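Sorting arm back at work in Drurnville

I spent Saturday, September 12, 2020 in the Sydorenko workshop, where the small sorting cell (everyone calls it Grevum) has just had its September service. I'd only popped in for a chat with Larysa Mykhailiuk, who looks after it, and I ended up staying for most of the morning!

Larysa likes to do her checks with ordinary rubbish, the sort of stuff the arm has to cope with every day.

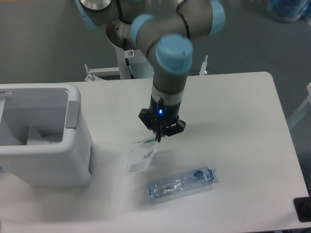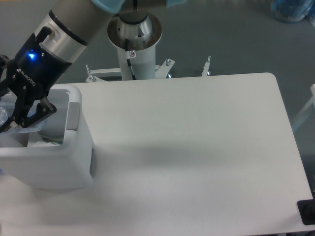 The arm, the black gripper with its blue light and the white bin, all at the same white table.

What's the first thing to check if the gripper starts dropping things?
Look at the fingertips. Wipe them with a dry cloth, see whether the pads have worn smooth, then check that the screws holding them are snug before you go anywhere near the software.

Larysa logged 2356 picks between the last service and this one, and she'd swapped the fingertip pads at 2168 when light bits of packaging began to slip. She reckons she could have left them a bit longer, but a new pair takes minutes to fit and she'd sooner do it on a quiet day. After that she went over the pedestal bolts, ran the arm slowly through its home position and taught it the bin drop-off point again (it had drifted a touch, and she's fussy about that).

Muchen Zeng from Zenine, who wrote the picking program, has now asked for a log entry every time a pad is changed, with the pick count next to it. Larysa already keeps hers in pencil in an old diary, so somebody will be doing a fair bit of typing. The next service is booked for when the counter reaches 3615.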